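Audio > Headphones > Interviews

Bovell's tuning lead on hinges, pads and a quieter treble

October – by Hatem Abdelaziz

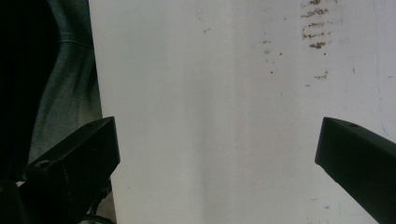

Brown streaks on an off-white surface.

Bovell's new over-ear model, the Elton, replaces a wired studio headphone that stayed in the catalog for 13 years. It is wireless, it folds, and it weighs 167 grams without the cable. I spoke with the company's tuning lead at its Arnton office.

The driver is a 30 mm unit, smaller than the one it replaces. "A large diaphragm gives you bass for free, but it breaks up earlier," the tuning lead said. "We wanted the first breakup mode well above the vocal range, and the smaller cone got us there with less correction in software."

Correction is still used. The Elton runs a fixed filter below 200 Hz and a second one that depends on volume. At low levels the bass shelf rises; at high levels it is pulled back to limit cone travel. The user can turn off the second filter in the app, but the first stays on.

The treble was reduced late in development. Test units measured well on the coupler and sounded sharp on people who wear glasses – the seal leaked, the bass fell, and the upper range stood out. "We tried 17 pad foams," the tuning lead said. "The one we picked is slow to recover. Give it a minute on your head before you judge the sound."

Noise canceling is a hybrid design with two microphones per cup. It is tuned for steady low noise, and speech passes through at a reduced level. Battery life is nearly 30 hours with canceling on.

The pads clip off without tools. The battery sits behind two screws, and Bovell plans to sell it as a spare. The hinge is riveted and can't be replaced at home. "I lost that argument," the tuning lead said.

Related
Akl desktop amplifier: measurements
How pad wear changes frequency response
Wired or wireless for late-night listening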